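Popular Music Since the Seventies: notes for session 4
Bands that come back, and what the second run sounds like

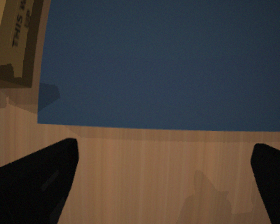 I'm using Montoya as our main case this time, mostly because their story is short enough to get through in an hour and I've loved them for years (sorry in advance). If you missed last session, the one thing to carry over is the difference between a break and a split. A band on a break still has a name, a contract and usually a rehearsal room. A band that has split has lawyers.

Montoya made two albums for the Bravix label, Kinar and Pludum, and they're a lovely pair to play back to back. Kinar is all first takes. The drums are miles too loud, the singer comes in early on the title track and they kept it! Pludum took 11 months and you can hear every one of them. There are strings, there's a choir, there's a guitar part on the second side that I must have played 185 times before I worked out it was two guitars panned hard left and right.

Then they stopped. No row, no farewell tour, just a short note from the label in January saying the members were busy elsewhere. The bass player went off to produce other people and the drummer made a solo record that is mainly synths (worth your time, skip the opener).

When they came back it was as a live band first, playing small rooms under another name and trying out new songs between the old ones. I want you to think about that order of events. Most reunions go the other way round: announce, sell the tickets, then work out whether anybody has written anything.

Things to listen for before we meet again:

The snare sound on Kinar against Pludum. Headphones if you can.
Where the bass sits once its player has spent time behind a desk.
How long the intros are. On the comeback record one of them runs to over 4 minutes, and I still can't decide if I like it.

Bring a comeback album of your own choosing, plus the last thing the same act made before the gap. Live albums are fine, greatest hits aren't. We'll start with the drummers.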